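About Herkard

Herkard supplies and maintains small tabletop robot arms for packing rooms, repair shops and technical schools. The company was founded by former staff of the Ornar machine works and operates from a single building in Bendetti, where all assembly, testing and customer training take place.

Our principal product is the Issa handling kit. It consists of an arm, a two-finger gripper, a wrist camera and the software needed to teach the arm a new task by demonstration. Customers may purchase the kit outright or lease it by the month, with service included under either arrangement. At present, 139 kits are in use at 70 customer sites.

Each kit is set up for the customer's own goods before delivery. Customers are asked to send samples of the containers they use, and our staff prepare the handling routines on the same type of gripper that will be shipped.

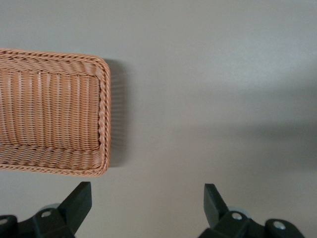 Wrist camera view of the open gripper and an empty woven basket.

Woven containers, trays and soft packaging are accepted for this service. Where a container is not suited to the gripper, the customer is informed in writing before any order is confirmed. Replacement finger tabs are kept in stock and can be fitted on site with ordinary hand tools.

Herkard employs 19 people in assembly, software and field service. Training courses last two days and are held in Bendetti throughout the year, except in December. Places are offered first to customers awaiting delivery of a kit.

Requests for a quotation, a sample review or a visit should be made through the contact form on this site.

Page last revised 19 October 2024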